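Ticket: Stock counts wrong after label template change
Product: Bralero Inventory, warehouse edition
Opened by: Gitemance, stock office
Status: Solved, waiting for confirmation from second site
Priority: Normal

Original message

Hello support team,

We have a problem with the label printing and I think it is connected with the stock counts, but I am not sure. Since we changed to the new label template in July, the counts on the screen do not agree with what is on the shelves. The old labels are read without any problem. The new labels are also read, the scanner gives the normal beep, but the quantity goes to the wrong item.

What we see exactly:

When I scan a new label from the Kļaviņa supplier line, the program opens an item from the same supplier but with a shorter item code. For example, I scan 10478-B and the program opens 10478. The quantity is then booked on 10478. There is no error message and nothing in the warning list.

What I tried already:
Restarted the scanner and the desktop program.
Printed the same label again on the second printer. Same result.
Scanned the label with a different scanner. Same result.
Typed the code by hand. This time the correct item opens.

The last point makes me think that the database is good and the problem is in the label or in the reading of it. Please tell me what you need from my side.

Reply from Bralero support

Thank you for the clear report. Please send us the export of the label template (Settings, Labels, Export) and tell us which barcode type is selected. Please also open a simple text editor, scan one new label into it and copy the result into the ticket.

Gitemance, stock office

The template export is attached. The barcode type is Code 128. I scanned the label into the text editor and I received:

10478

So the end of the code is missing before it comes to your program. The text under the bars on the paper says 10478-B, complete. I did the same with an old label of the same item and received 10478-B, as it should be.

I also checked a longer code, 22015-LG. The result is 22015. It looks like everything from the hyphen is lost.

Reply from Bralero support

That helps a lot. In your template the printed text and the bars come from two different fields. The text uses "Item code (full)", and the bars use "Item code (base)". The base field stops at the first hyphen. The old template used the full field for both.

Please do the following:
1. Open the template and click on the bars, not on the text.
2. Change the source from "Item code (base)" to "Item code (full)".
3. Save under a new name and print one test label.
4. Scan it into the text editor before you use it in the program.

Gitemance, stock office

I made the change and the test label gives 10478-B in the text editor. In the program the correct item opens also. Thank you!

There was one difficulty with step 3. The longer code makes the bars wider, and on our small labels the last bars were printed over the edge. I reduced the bar width by one step and moved the block to the left - now it fits, and both scanners can read it.

I have now two questions. First, how can I find all the bookings which went to the wrong item? Second, is it possible to correct them together and not one by one?
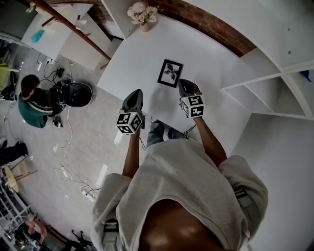
I ask the second one because the movement list for July has 3,444 lines, and I would not like to open each of them.

Reply from Bralero support

In the movement list, set the filter "Entry method" to Scanner and "Label template" to the name of the faulty template. Only the bookings made with these labels will stay. You can mark them and choose Reverse. Please make a backup first.

Gitemance, stock office

The filter left 78 lines. Of these, 9 were for items without a hyphen, so they were correct and I took the mark away. I made the backup, reversed the others and booked them again on the right items. The counts now agree with the shelves except for 4 items, and I will check these by hand after the next delivery.

The faulty template is deleted here. Our second site, Brirkora, has a copy of it and I have sent them the new one. Please keep the ticket open until they write that their test label is also good.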